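Brundalance planner export -- readme

Last touched May 9, 2019. Written in a hurry, fix what you find.

What's in here

An export of job planning records from Brundalance, the scheduling and quoting tool we use at the Grustamstead office. 2,999 job rows, one row per job. Plus the booking table, the quote table and a small lookup for job types. Client names are gone, replaced with codes. Staff names too.

Meant for anyone who wants to try out forecasting, overbooking checks, margin reports, that kind of thing. Also for the next person who has to migrate us off something.

Files

jobs.csv -- one row per job, open or closed
bookings.csv -- who was booked on what, in half days
quotes.csv -- what we quoted, every revision kept
types.csv -- job type codes and their plain names
notes.txt -- loose remarks from the cleanup, unsorted

All comma separated, UTF-8, header on the first line. Dates are year-month-day. Money is in whole units, no cents. If you open it in a spreadsheet the job codes with leading zeros will get eaten, import them as text.

Columns in jobs.csv

job_id -- unique, never reused
client_code -- same client keeps the same code across all files
type_code -- see types.csv
opened, closed -- closed is blank if the job is still running
hours_planned -- what the planner typed in at the start
hours_booked -- sum from bookings at export time
hours_logged -- from timesheets
owner_code -- whoever was owner at export, NOT at opening
stage -- lead, quoted, won, running, parked, done, lost

Parked means different things to different people. Some used it for "client went quiet", others for "waiting on parts of the brief". Don't build anything important on it.

Columns in bookings.csv

booking_id, job_id, staff_code, date, half (am or pm), firm (yes/no). A tentative booking is firm = no. Old tentative bookings were never deleted so if you sum everything you'll see people booked twice over. Filter on firm first. Leave and sick days are in there as job_id 0.
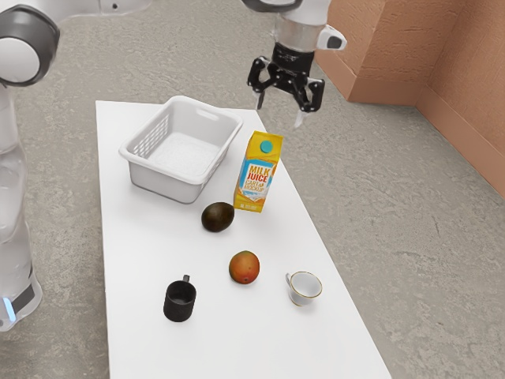 Eero Rissanen wrote back after trying the first cut that the planned hours looked way too round to be real, and could we please say so somewhere. Fair. Planners type in multiples of 4 and move on. Treat hours_planned as a guess somebody made before lunch. Logged hours are better but people fill in timesheets late, so single days are shaky. Weeks are ok.

He also wanted the owner history. We don't have it. Brundalance overwrites the field and keeps no log on our plan.

How it was made

Pulled with the standard export, then run through clean.py. The script drops test jobs, swaps names for codes, joins the split jobs back together and trims whitespace. Some 400 rows were fixed by hand, mostly jobs where closed came before opened. Those have fixed = yes in the last column. The code key is not in this folder and won't be.

Quotes from before we moved over came from Zarno and have no revision history, just the final number. Revision is set to 1 for all of them. Do not read that as "client said yes first time".

Known problems

-- August is thin. Half the office was out and nobody logged properly.
-- The Timmermans jobs are very long and will wreck any average. Client code C-TIM, left readable with their ok. Leave them out or use medians.
-- type_code is blank on a lot of old leads.
-- Two time zones in the opened column, not marked. Can shift a date by a day.
-- Lost jobs often have no reason. When there is one it's usually "price", take that with some salt.
-- hours_booked dosen't always match bookings.csv. Trust the bookings.

Not good for

Rating individual people. Please don't. The codes are stable enough that you could, and the data is too messy for it to be fair to anyone. Also not good for price comparison with other shops, our rates are odd and changed 2 times during the period without a marker.

Use

Internal and partner use, ask before passing it on. If you publish a chart, drop the client codes.

To do

-- mark the rate changes
-- seperate file for leave
-- proper test for clean.py
-- ask Zarno support if the old revisions still exist somewhere

Questions go to Toivo Pesonen, Grustamstead office. Put "planner export" in the subject or it gets lost.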